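Subject: Re: [boxoffice-l] Strazds weekend numbers
List: boxoffice-l
Sent: Monday, 9:14 am

> Has anyone got a proper total for Strazds? Grakarus says it
> passed 100 million on Sunday night. Lalilex has it well short.
> Which one do we put in the chart?

Neither, until Tuesday. Grakarus counts the paid previews and Lalilex doesn't, and they have been not speaking to each other about it since the first Londell picture.

My own sheet has it at 103 with previews. That is a decent number for a movie with 2 good scenes, one of them in the trailer. The second weekend fell 43 percent, which the distributor is calling "steady." I'd like my rent to be steady like that.
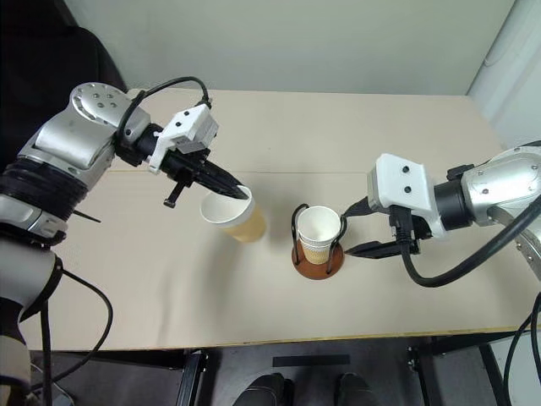

1. Chart rule

Previews go in the opening weekend, same as we did for Londell – please don't reopen this.

2. Overseas

Still nothing from two of the territories. I'll add a line when they report, and somebody can complain about the exchange rate then.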